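The Ball

Vasilică Pascu had the flat until noon, when the agent was coming for the keys. He had been given a list. Kitchen cupboards, bathroom shelf, bed, the drawer under the bed. His uncle had lived at number 57 for most of his life and had owned very little, and by ten o'clock nearly all of it was in boxes in the hall.

The neighbour from across the landing, Lợi Tạ, had offered to help and was wrapping cups in newspaper.

"He played on Thursdays," Lợi said, and then corrected himself. "No, not always the same day. When it was dry."

"Played what?"

"Tennis. Up at Ollwood, on the courts behind the school."

Vasilică had not known this. He had spoken to his uncle on the telephone every March, on his birthday, and they had talked about the weather and the price of trains. He could not picture him running.

"Was he any good?"

"No," said Lợi. "Nor was I. We lost to everyone. There was a couple called Ursu who must have been eighty and they beat us every time."

He put the last cup in the box and folded the flaps over. Vasilică wrote CUPS on the side with a pen that was running out, and went over the letters a second time.

They did the wardrobe next. There were four shirts, a heavy coat and a suit in a bag from the cleaner's. In the coat pocket was a bus ticket, a peppermint and a receipt for 12 pounds from a hardware shop. Vasilică put the receipt on the windowsill and then, a while later, threw it away. Lợi took the coat when it was offered. He tried it on and it was too long in the arms, but he said his son was tall.

"Where's his racket?" Vasilică asked.

"He gave it back. It was mine."

At the bottom of the wardrobe was a shoebox tied with string. Vasilică expected letters. He sat on the bare mattress and picked at the knot until it came loose. Inside were a pair of laces, a tin of plasters, a small towel folded in four and a tennis ball. Under the towel was a page torn from a notebook, with two columns of figures in pencil and a letter at the head of each, V and L.

"What's this?"

Lợi came and looked. He held the page at arm's length, then nearer.

"We used to hit it back and forth before the others came," he said. "You count until one of you misses. He said we'd stop when we got to 200."

"Did you?"

"We got to 101. I put it in the net." He gave the page back. "He didn't speak to me all the way home."

"Why V? His name was Ion."

"That's not him. That's what he called the far end, the end by the van. L was the end by the lane."

Vasilică folded the page and put it in his shirt pocket. He carried the ball through to the other room and set it down on the white table. He thought it might roll, for nothing else in the flat was level, but it stayed put. He stood with his hands on his hips and looked at it for a bit while Lợi went down with the first of the boxes. 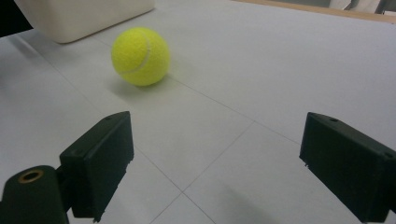

The ball on the white table.

The agent was early. She walked through the rooms with a clipboard, opened the oven, closed it again and asked about the meter. Vasilică signed in two places. She asked if the table was staying and he said it was, the people downstairs had been told they could have it.

"And that?" she said.

"No, that's mine."

It was too big for his trouser pocket, so he held it. Lợi was waiting on the pavement beside the van with the coat over his arm. The street was quiet and there was a long brick wall opposite, with no windows in it.

"What time is your train?" Lợi asked.

"Ten past two."

Lợi hung the coat on the van's wing mirror and walked a little way up the pavement. He turned round and held out both hands.

"One," said Vasilică, and threw it.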